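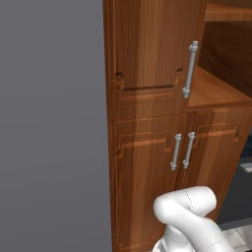 리레티(Liretti)를 써 보기로 한 건 순전히 문 열기 때문이었다. 가정용 로봇 팔의 동작을 가상 주방에서 먼저 연습시켜 주는 구독형 시뮬레이션 서비스인데, 주변에서 하도 얘기를 해서 나도 한 달 치를 결제하고 말았다. 계정을 만들고 제일 먼저 고른 과제가 수납장이다. 붉은 기가 도는 나뭇결 문짝에 은회색 막대 손잡이가 세로로 달려 있고, 아래쪽 문 두 짝은 손잡이끼리 바짝 붙어 있다. 흰 팔이 그 바로 아래까지 올라와 팔꿈치를 확 접은 순간에 화면을 멈춰 놓고 한참 들여다봤다. 아니, 이 각도에서 왼쪽 손잡이만 골라 잡으라고? 우리 집 싱크대 문도 딱 이런 식이라 남의 일 같지가 않았다.

설치는 의외로 싱거웠다. 프로그램을 받고, 팔 모델을 고르고, 주방을 고르면 끝! 주방 목록은 '목함(Mokham)'이라는 별도 꾸러미로 들어오는데, 여기에 장면이 600개 들어 있다. 처음엔 그렇게 많아서 뭐 하나 싶었는데 막상 돌려 보니 이게 이 서비스의 알맹이더라. 문짝 테두리 모양이 조금 달라지고 손잡이가 살짝 옮겨 갔을 뿐인데, 방금까지 멀쩡하던 동작이 허공을 움켜쥔다. 나는 커피를 들고 구경하다가 몇 번이나 혼자 웃었다.

동작을 가르치는 방법은 두 가지다. 마우스로 팔 끝을 끌어서 경로를 직접 그리거나, '아크팔루(Akpalu)'라는 자동 학습 기능에 맡기거나. 성격 급한 나는 당연히 자동부터 눌렀다. 한 번 맡길 때 시도 횟수를 1,000번으로 잡아 두고 저녁을 먹고 왔는데, 돌아와 보니 위쪽 긴 문은 제법 부드럽게 열고 있었다. 문제는 역시 아래쪽 두 짝. 손잡이 사이가 좁으니 집게가 옆 손잡이를 툭툭 건드린다. 결국 접근 경로만 내가 손으로 그려 주고 당기는 동작은 자동에 맡기는 식으로 섞었더니 그제야 말을 듣기 시작했다. 누적 시도 2,268번째에 왼쪽 문이 활짝 열렸을 때는 (좀 민망하지만) 박수를 쳤다.

그림은 예쁘다. 나뭇결에 빛이 떨어지는 느낌이나 선반 안쪽의 짙은 그늘은 꽤 공을 들인 티가 나고, 금속 손잡이에 도는 푸르스름한 빛도 마음에 든다. 다만 조명을 바꾸는 메뉴는 너무 깊이 숨어 있다. 설정을 세 번이나 파고 들어가야 나오고, 저장 단추는 또 다른 창에 있다. 장면을 많이 바꿔 가며 돌릴 사람이라면 이 부분에서 짜증이 날 거다. 도움말 번역도 군데군데 어색해서 '당기기'와 '끌기'가 같은 뜻인지 다른 뜻인지 끝내 모르겠다.

요금제는 3가지인데 개인이라면 제일 싼 것으로 충분하다. 중간 요금제부터는 '플레르코라(Plerkora)'라는 실물 연동 모듈이 붙어서 연습한 동작을 진짜 팔로 내보낼 수 있다. 나는 진짜 팔이 없으니 설명서만 읽었다. 안전 속도를 정하는 항목이 따로 있는 건 반가웠고, 지원하는 팔 목록이 짧은 건 아쉬웠다. 2월 업데이트 때 서랍 과제가 추가됐다길래 그것도 돌려 봤는데, 문보다 훨씬 쉽다. 입문자라면 서랍부터 하시길. 나처럼 양문형 수납장에 덤볐다간 첫날 저녁이 통째로 날아간다.

한 달이 끝나 가는 지금, 연장할지는 아직 고민 중이다. 일단 오른쪽 문은 열어 보고 정하려고 한다.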